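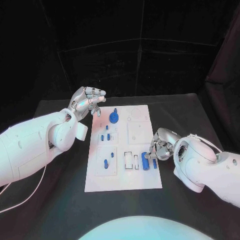
Why does a curtain absorb more sound when it hangs away from the wall?

Air moves very little right at a hard surface, and cloth can only take energy out of air that is moving through it. Shift the cloth forward and it sits where the particle velocity is higher, so more of the wave's energy is lost as friction between the fibres.

The principle has been in textbooks for generations and is still ignored in most school halls, rehearsal rooms and council chambers fitted with drapes. The usual arrangement is a track fixed as close to the wall as the brackets allow. The cloth looks heavy, the room sounds duller at the top end, and the boom in the lower voice stays where it was.

The position of maximum velocity is a quarter of a wavelength from the wall. With a gap of 100 mm, that corresponds to a frequency a little above 850 Hz at normal room temperature. Absorption is good for some distance either side of that figure, then falls away as the frequency drops. It also dips near double the frequency, where the gap equals half a wavelength and the cloth is again in nearly still air. A flat curtain shows the dip clearly on a test chart. A pleated one does not, as the folds put parts of the cloth at different distances from the wall and smear the effect out.

Fullness is the trade term for this. A drape at 100 per cent fullness uses twice the track width in cloth. Jong-dae Maeng, who runs the cutting floor at drapery maker Bustunell, regards it as the line most often struck from a quote.

"Customers halve the cloth and expect to lose half the result," he says. "What they lose depends on the frequency, and we can't put one number on it for them."

Weight is the other common misunderstanding. Mass per square metre is easy to print on a swatch card, but it describes the absorber only indirectly. The property that governs performance is airflow resistance. A very open weave lets air through with little friction. A tightly coated blockout lining stops it passing at all, and much of the middle and high range is reflected back into the room. Wool serge and cotton velour generally fall between these extremes, which explains their long service in theatres. Two cloths of identical weight can test quite differently if one has a rubberised backing.

A simple check is to hold the fabric to the mouth and blow. Steady resistance with some air getting through is a reasonable sign. The test has no standing in a report, but it will sort out the backed fabrics quickly.

The hall at Bratdale is a fair case. It has a volume of 1,285 cubic metres, a timber floor, painted block walls and a flat plaster ceiling. The original drapes were lined with a coated blockout and hung on 26 brackets with almost no clearance. Speech from the platform was hard to follow past the middle of the room, particularly with small audiences.

Kwame Mensah of consultants Lindgren measured the hall empty, then with the drapes drawn, then with them packed into their side bays. The difference between the last two was slight below 500 Hz.

"The lining was doing the work of a sheet of vinyl," Mensah says. "We kept the track, had longer brackets made and took the lining off."

Blackout was handled separately with roller blinds inside the window reveals. The brackets cost more than expected, as the longer arm increased the load on the wall fixings and the old plugs had to be replaced. The low-frequency problem was reduced but still present. No practical curtain gap reaches a quarter wavelength at 100 Hz, where the distance required is more than 850 mm, and a hall with trouble in that region needs membrane absorbers or a deep ceiling void.

Fire treatment should be settled before any of this is ordered. Topical flame retardants may need to be reapplied after washing, and the salts can stiffen the cloth or mark it in humid storage. Inherently flame-retardant polyester avoids the retreatment, though its weave should be checked for airflow like any other. Absorption figures should come from a reverberation room test that states both the fullness and the air gap. A coefficient printed without them cannot be compared with another supplier's.

Existing drapes are worth measuring before they are replaced. In Bratdale's case the face cloth had seen 20 years of use and was rehung after cleaning.

20 comments | 26 shares

© Metis. Contact the editors | Back to top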